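Ticket 821 – Floltholm kitchenware shop, product pages
Opened by Saskia Mudgway. Checkout stock count shows 147 for the oval colander; warehouse export shows 6.

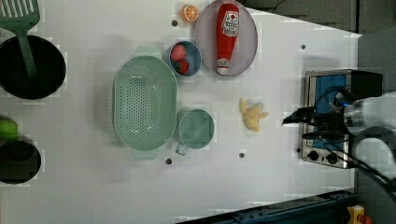 Category: Inventory sync

Mervin Petrenko reran the Jekier import at 14:20. Same result. The log lists 1,159 rows read and one rejected – the colander row, which has a trailing space in the SKU. Space removed, import repeated, count now 6. Cache cleared on both storefronts. 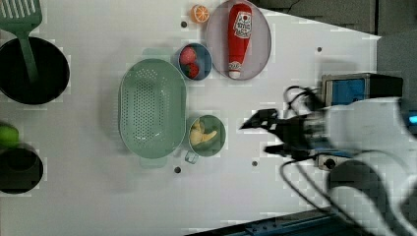
Does the SKU field need to be locked?
Leave it open for now. The import will trim spaces from the next release.

Status: resolved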